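Mavent chunky block puzzle, by Gremow

Big bright pieces, square-cut arms, sits on its own base board. Some straight bars, some awkward shapes. Teh red one is the awkward one. Box weighs 400 g, spare pieces from the Grutedthorpe shop. 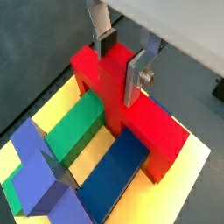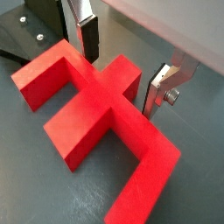 Red piece in both.

Can I order one piece if I lose it?
Any single piece can be ordered, quote part no. 56 and the colour. Allow 10 days.

Wipe with damp cloth, no dishwasher. More than 200 in stock, orders go out form Grutedthorpe daily.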